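3.2 Small supplies and the shared tray

Mixed supplies were the part of the study we enjoyed most. Desk items differ wildly in size and shape, and a divided tray has to make room for all of them. In the Tenska set we paired a white or pale tray with things most classrooms own: chalk, scissors, a small block of sponge. Chalk turned out to be a delight to work with – thin sticks sit side by side in one compartment, and the colors make each piece easy to find again. Scissors are harder, as the handles take up far more room than the blades.

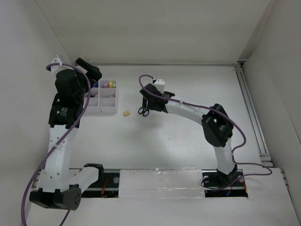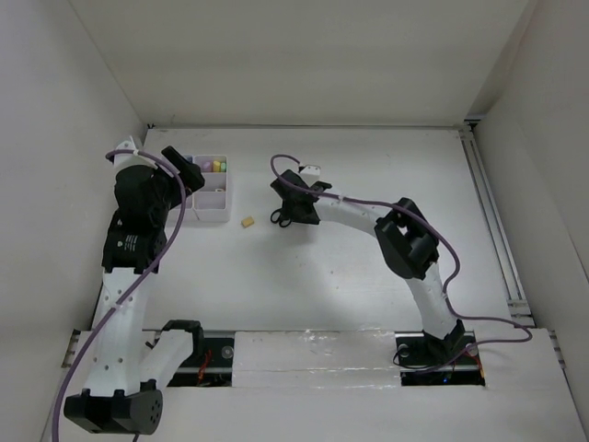 Figure 3. Compartment tray with colored pieces in the upper-right compartment, a small block to the right of the tray, and black-handled scissors farther right.

Which items should go into a divided tray first? Long and awkward ones, in our view. Scissors need a full compartment, and small pieces can fill whatever is left. Sima's earlier layout for Minja began with the smallest items and often left no space for the scissors. We reversed that order in all 60 layouts in this section, and we were thrilled with how much simpler the planning became.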